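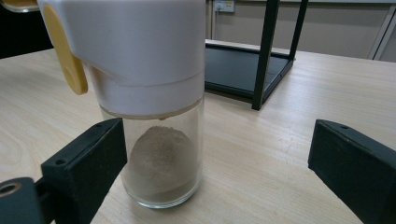
Catterall Kitchen Forum > Cooking Basics > Is freshly ground pepper really worth it?

dunmore_hob
September 25, 2018
Every recipe I open says "freshly ground black pepper" as if the ready-ground sort would poison somebody. I've cooked with a tub of ready-ground for years and had no complaints. Last month I bought a 500 g bag of Prudanby whole peppercorns to see what I was missing and I'm not convinced. On a fried egg, yes, I can taste it. In a stew that's been going all afternoon? I doubt anyone could pick it out. Is there any proof, or do we all just repeat it?

saltmarsh2
You need to do it side by side. Warm some plain mashed potato, split it between two bowls, one sort of pepper in each. The ground stuff smells of dust next to the other.

dunmore_hob
Did that. But I knew which bowl was which, and I'd just paid for the bag. Hardly a fair test.

Pipkin
I'm with dunmore. We did it blind at home in June with tomato soup. Four of us, and only one got it right, which is what you'd expect from tossing coins or worse. The tub had been open since the previous winter too.

saltmarsh2
Tomato soup is about the worst thing you could choose. It's sharp and sweet and it flattens everything. Try it on buttered pasta.

Pipkin
So it matters on some food and makes no odds on the rest. Fine, but that isn't what the recipes say. They say it for everything, including a marinade with half a bottle of soy sauce in it.

old_handen_road
The smell goes off once it's ground, I don't think that's in dispute. The heat hangs about much longer. If all you want is a bit of bite then ready-ground will do you. What I don't believe in is the fancy peppercorn business. The shop in Handen sells little tins of "single estate" at a price I won't repeat, and I couldn't tell them from the market ones.

Pipkin
Same with coloured mixes. The pink ones aren't even proper pepper.

tea_and_toast
I'd say the grind matters more than the age. Coarse bits on a steak are a different thing from powder. You can't get that from a tub — well, you can buy it cracked, but then you need two tubs.

dunmore_hob
That's the first argument here I'd accept. Texture I can notice without being told.

skillet_jo
Has anyone got the Skumero mill? It claims 21 grind settings. I can't see how you'd want more than three.

tea_and_toast
My sister has one. Fine, medium, coarse, and the rest is clicking. It does grind well, though.

saltmarsh2
Still say the buttered pasta would settle it. Get someone else to do the peppering and leave the room while they do it.

dunmore_hob
All right, pasta it is. I've got nearly the whole bag to get through anyway.

old_handen_road
Keep it out of the light and away from the cooker, whichever way it goes.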